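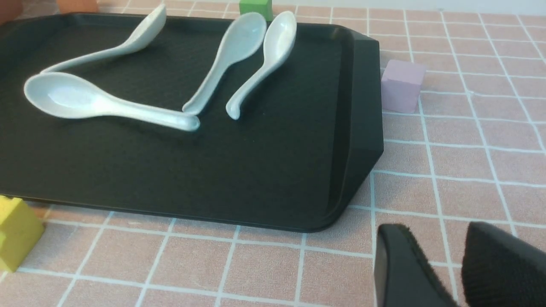 4. What makes a small lunchroom loud

4.1 Rooms and recordings

Four lunchrooms, all under one roof height, all with hard floors. We call them by the names on their doors: Jilo, Emum, Adeleke and Priltance. Jilo and Emum are ground floor, one big window each. Adeleke is a former stockroom with no window. Priltance has a low hung ceiling put in for the lighting, and this matters later.

Recording ran over 18 lunch services in September. Meter on a shelf at seated head height, same model in every room, calibrated before each service and again after. One service at Emum was thrown out (fan left on) and is not among the 18. The log was coded by ear by two listeners working apart. Where they disagreed, a third listen by R. Koskela settled it. In all, 2,485 short sounds loud enough to stand out from the talk.

Talk itself is handled in Section 5. Here only the short sounds: chairs, doors, dishes, utensils, dropped items.

4.2 Chairs first

Chairs are the main source in every room but one. No surprise. Metal legs on tile, no pads. At Jilo the pads had been fitted but most had worn through, and the scrape was no softer there than at Emum, where there were never any. The peaks come in two waves, one when the first group sits down and one when it leaves, and the second wave is worse as people push back without lifting.

Adeleke is the odd one. Benches, fixed. Nearly no chair sounds at all, and yet people there rated the room as the most tiring of the four. We come back to this in 4.4.

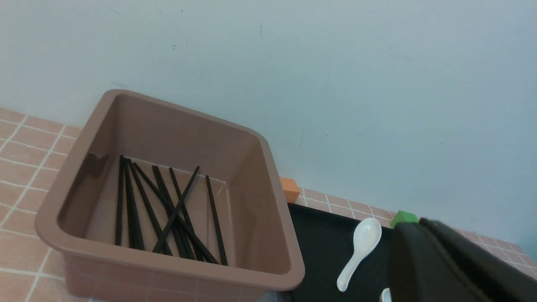
4.3 Dishes and utensils

Short, high sounds bother people more than long, low ones at the same level. Older work on offices found this and our ratings say the same. A chair scrape is long and sits low; a spoon set down on a plate is short and sits high. So the container a utensil lands in counts for a good deal, and so does what it lands on top of. Sorted racks keep pieces apart. An open tub does not. Chopsticks lying loose on the floor of a square brown plastic basin, as in Figure 3, can roll and knock together each time one more is dropped in, and the sloped walls steer them toward the middle. Plastic is still kinder than steel. At Priltance the return tub was steel until the 7th service, then plastic, and the high peaks fell off right away, though the number of pieces returned stayed much the same.

Figure 3. Open basin with loose chopsticks.

Ceramic on ceramic is the sharpest sound in the log. It is also rare, which helps. Stacking bowls by hand makes most of it. Staff who stacked in the back room, door closed, took this source out of the lunchroom completly. Staff who stacked at the counter did not, and there the complaints cards mention "crashing" again and again.

Lining a tray or tub with cloth was tried once, at Emum. Quieter, yes. Dropped after that service, the cloth had to be washed daily and no one had the time for it.

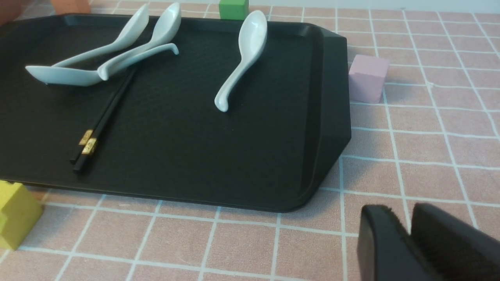 The same goes for most of the cheap fixes we looked at. They work on the meter and then fail on labor. Felt pads wear, cloths need washing, signs asking people to lift their chairs are read for a day or two. What lasted was what needed no upkeep: the plastic tub at Priltance, the moved stacking spot, the fixed benches.

4.4 The Adeleke problem

Fewest short sounds, worst ratings. Our reading is echo. Bare walls on four sides, and a sound there hangs on longer then in the other rooms, so each small knock runs into the next one. Only 11 rating cards came back from Adeleke, too few to lean on, and some were filled in by the same people on different days. Still, the direction is clear enough that we would treat the walls in that room before touching anything else.

Priltance is the reverse case. Plenty of short sounds, mild ratings, soft ceiling. We did not measure decay time in either room and should have. Planned for the follow-up, along with a second meter nearer the door.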